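卓上の片付け、機械にどこまで任せられますか

掲示板:工作・自動化 雑談
スレッド作成:2026年5月24日

1 投稿者:sumi_tsubo
小さな工房で筆や文具の補修と箱詰めをしています。毎日の終わりに、机に出た筆を筆立てに戻し、キャップを閉め、小物を袋に入れるという作業があります。難しくはないのですが、一日立ち仕事をした後だと面倒です。
先月、取引先のCovportから卓上アーム「Cedley」の案内が来ました。資料には「机上整理に対応」と書いてあります。値段は書いてありません。問い合わせる前に、使ったことのある方や作る側の方の意見を聞かせてください。
知りたいのは次のことです。
・筆やペンのような細長いものを、立った容器に入れられるのか
・キャップの開け閉めはできるのか
・置き場所が毎回少し違っても動くのか
皿洗いや洗濯物までは期待していません。机の上だけの話です。

2 投稿者:neji_yama
製造の現場で搬送と組み付けの設備を見ています。結論から書くと、置き場所が決まっていれば全部できます。決まっていないなら、やめたほうがいいです。
うちのラインでは棒状の部品を筒に挿す工程があり、もう長いこと機械がやっています。ただし部品は治具で向きをそろえて供給していて、筒も治具で固定です。人が雑に置いたペンを拾うのとは別の仕事です。
資料の「対応」は、たいてい決まった配置でのデモのことを指しています。問い合わせるときは、配置を変えた動画を見せてもらってください。

3 投稿者:hirune_lab
学習させる側の仕事をしています。Troluddaleという社内の取り組みで、卓上作業のデータを集めて小型アームに覚えさせています。
2さんの話は治具前提の自動化としてはその通りですが、いまの方式は少し違います。人が手持ちのグリッパーを持って作業をやって見せ、その記録から動きを学習させます。物の位置が毎回ずれていることが前提なので、「置き場所が違うと動かない」とは言い切れません。
では何でもできるかというと、そうでもないです。手こずっているのは細い軸と筒を合わせる作業です。片側をグリッパーで挟み、もう片側は人の手、というところから始めました。筒の表面がつるつるしていると、挟む力が弱ければ回ってしまうし、強くすれば傾きます。合わせる側の軸は先が細いので、わずかなずれで縁に当たります。人の指だと当たった感触ですぐ直すのですが、カメラの映像だけだとその情報がありません。
周りに関係のない小物が置いてあることも普通です。きれいに何もない机だけで覚えさせると、家や工房に持っていったときに困ります。
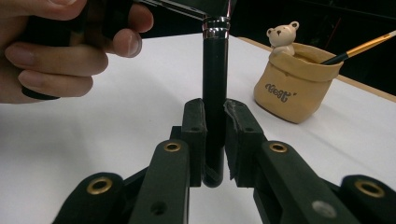 4 投稿者:neji_yama
Re: 3
位置のずれに強いというのは、どのくらいのずれですか。うちの基準だと、一日動かして止まらないことが「できる」です。何回かやって何回か入った、では工程に入れられません。
それと、片側が人の手なら自動化とは呼ばないと思います。

5 投稿者:hirune_lab
Re: 4
呼び方はお任せします。段階の話をしたつもりでした。
数字を出します。筆を筆立てに入れる作業だけを切り出して、学習後のアームで212回試しました。入らなかったのは9回です。失敗の中身は、筆先の毛が筆立ての縁に引っかかったのが多く、残りは持った時点で筆が斜めになっていたものです。
ラインの基準なら不合格でしょう。工房の片付けなら、落ちた筆を人が拾えば済みます。sumi_tsuboさんがどちらを求めているかで答えが変わります。
キャップのほうは、出せるような数字がまだありません。

6 投稿者:kitchen_no_sumi
横からすみません。工房ではなく家庭の話ですが、二年前に別の会社の家事アームをモニターで借りていました。
できたことは、決めたトレーから決めたかごへコップを移すことくらいです。スプーンは向きがそろわず、最後まで引き出しに戻せませんでした。動いている間は子どもを近づけないようにしていたので、見張りをする分、自分でやるより時間がかかりました。
その頃より良くなっているのでしょうけれど、「落ちたら人が拾えば済む」というのは、拾う人がそこにいる前提です。外出中にやっておいてほしいのが家事だと思います。

7 投稿者:sumi_tsubo
皆さんありがとうございます。
求めているのはラインの基準ではありません。ただ6さんのおっしゃる見張りの問題は考えていませんでした。閉店後に動かして帰るつもりでいたので、筆が床に落ちたまま朝になるのは困ります。穂先に癖がつきます。
hirune_labさんに質問です。うちの筆は軸の太さがばらばらです。黒塗りのもの、竹のもの、短い刷毛もあります。これは全部見せて覚えさせないといけないのでしょうか。

8 投稿者:hirune_lab
Re: 7
全種類は要りませんが、太さと長さの端にあたるものは見せておきたいです。中間はだいたい何とかなります。竹の節は滑り止めになってむしろ楽で、塗りの軸のほうが苦手です。
作業の見せ方にもコツがあります。うちでは両手にそれぞれ手持ちのグリッパーを持ちます。片方は筆、もう片方は筆立てのそばに添えておきます。軽い木の筆立てだと、筆が縁に当たっただけで動くからです。
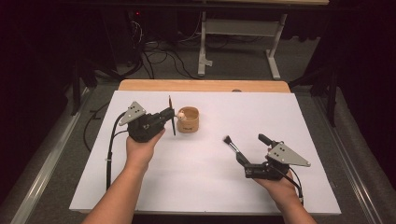 添える側は強く押さえません。動いたら受ける程度です。最初はしっかり挟むやり方で記録していたのですが、それで覚えさせると、アームが筆立てを挟みに行って倒すことがありました。触れるか触れないかの位置に待たせるように変えてからは、倒す失敗が減りました。
もう一つ、筆をどちら向きに持つかも最初に決めてください。穂を上にして立てたいなら、拾う時点で柄の先が下へ向けられる場所を持つ必要があります。人は空中で持ち替えますが、アームに持ち替えをさせると落とす場所が一つ増えます。穂先を容器のほうへ向けたまま近づけて、途中で向きを直すような見せ方が混ざると、学習後の動きもそこで迷います。
記録する人が複数いるなら、この辺りは紙に書いて机に貼っておくといいです。私のところは書いていなかったので、11月に集めた分をかなり捨てました。

9 投稿者:neji_yama
Re: 8
倒れるなら筆立てを机に固定すればいいのでは。磁石でも両面テープでも済みます。アームを二本使うより安いです。
机の中央に筆立てを固定し、拾う場所に浅い溝をつけた板を置けば、筆の向きはほぼそろいます。そこまでやれば学習なしの安いアームでも動きます。自分ならそうします。

10 投稿者:hirune_lab
Re: 9
固定できるなら固定したほうがいいです。そこは同意します。
ただ、溝に筆を並べるのは誰がやるのかという話になります。並べる手間は、筆立てに入れる手間とあまり変わりません。

11 投稿者:neji_yama
Re: 10
作業中に置く場所を最初から溝にしておけばいいんです。使い終わったら溝に置く。現場では工具の置き場はそうやって決めています。

12 投稿者:fude_maru
筆を使う側の人間です。作業中に溝へ戻すのは無理だと思います。考えながら描いているときは、皿の縁でも紙の端でも、空いているところに置きます。そこを決められると手が止まります。
あと、濡れた筆を穂を上にして立てるのはやめてください。水が根元に下がって傷みます。機械にやらせるなら、乾いているかどうかの判断も要りますよね。カメラで分かるものですか。

13 投稿者:hirune_lab
Re: 12
濡れの判断は入れていません。見た目だけで区別するのは難しいです。乾かす台と片付ける台を分けて、人が移したものだけをアームが扱う、という運用になると思います。

14 投稿者:kitchen_no_sumi
人が移したものだけ、となると、また人の仕事が残りますね。
うちのモニターのときもそうでした。機械のために下準備をして、終わったら確認をする。真ん中だけやってくれる。真ん中が一番嫌いな作業なら意味がありますが、私の場合は下準備のほうが嫌いでした。

15 投稿者:sumi_tsubo
Re: 12
書き忘れていました。うちの片付けは乾いた筆だけです。洗ったものは別の棚に吊るしています。ですから濡れの件は大丈夫です。
Re: 9
溝の板は試せそうです。補修の作業なら、描くときほど自由に置かなくても困りません。箱詰めの日は無理ですが。

16 投稿者:kaji_minarai
Cedleyを触ったことがあります。買ったわけではなく、Kangの展示室で午後いっぱい動かさせてもらいました。
良かった点。音が静かで、木の机に置いても響きません。人の手が近づくと止まります。
悪かった点。指が標準では平らなもので、細い丸軸をつかむと回ります。柔らかい当て物を貼った指に替えるとましになりましたが、当て物の縁が傷んでくるので交換が要るそうです。交換部品の値段は聞いても教えてもらえませんでした。
キャップ閉めは見せてもらえませんでした。頼んだら「開発中」という返事です。筆を立てるのは、筆立てが決まった位置にあれば入りました。位置をずらしたら一度探すような動きをして、入ったり入らなかったりでした。

17 投稿者:neji_yama
Re: 16
こういう報告が一番助かります。ずらしたら入ったり入らなかったり、というのが今の実力でしょう。

18 投稿者:hirune_lab
Re: 17
その機種の、その展示機の実力です。覚えさせた内容で変わります。
当て物の件は同じ経験があります。毛羽立ってくると挟んだときの位置が微妙に変わるので、うちでは消耗品として扱い、傷んだら早めに貼り替えています。貼り替えた直後もしばらくは結果が少し悪くなります。

19 投稿者:sumi_tsubo
問い合わせの内容を整理しました。
・筆立ての位置をずらした動画をもらう
・うちの筆を送って試してもらえるか聞く
・当て物つきの指と、その交換部品の値段
・無人で動かしてよい条件
・キャップ閉めの見込み時期
抜けがあれば教えてください。

20 投稿者:kitchen_no_sumi
落としたときに知らせてくれるかどうかも聞いてください。私が借りたものは、落としても空の手で続きをやって、終わりましたと通知が来ました。

21 投稿者:kaji_minarai
電源を切る手順も。展示室では腕を支えながら切らないとだらっと下がると言われました。下に筆立てがあると危ないです。

22 投稿者:sumi_tsubo
Re: 20、21
両方足しました。先に溝の板を端材で作って、人の手だけでしばらく使ってみます。それで片付けが楽になるようなら、アームの話は少し後にします。Covportへの問い合わせは今週中に出します。返事が来たらこのスレッドに書きます。

23 投稿者:neji_yama
板の溝は筆の太さより広めに、底は丸く。角があると穂が当たったときに毛が割れます。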